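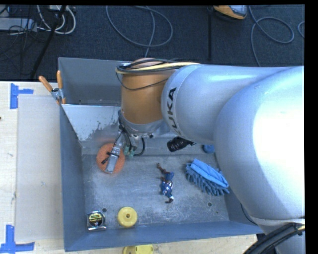 Week nine, or how we lost to a team called Lemis

I joined the Climmont staff esports league in April because someone told me it would be relaxing. It is now 12th December and I have opinions about spawn timers.

We play as Mindance, a name chosen by vote while I was out getting coffee. On Thursday night we had Lemis, who were bottom of the table and, according to their own captain, "mostly here for the chat." They beat us 2 maps to nothing.

The first map was close if you squint. The second was over so fast that Bence Kerekes, our tank, was still adjusting his chair. He blames his headset. I blame his habit of charging through the far door alone and then asking where everyone is - we are behind you, Bence, where we have been since spring.

My own numbers were 9 eliminations and 39 deaths over the night. I asked if the scoreboard might be broken and was told it had been checked.

Still, we're on 69 points, good enough for the playoffs if Mykhailiuk drop their last match. They haven't dropped one all season, but their support player has a new baby and I hear she isn't sleeping. I wish the family well and the baby very loud.

Practice is Monday at eight. Bence is bringing a different headset.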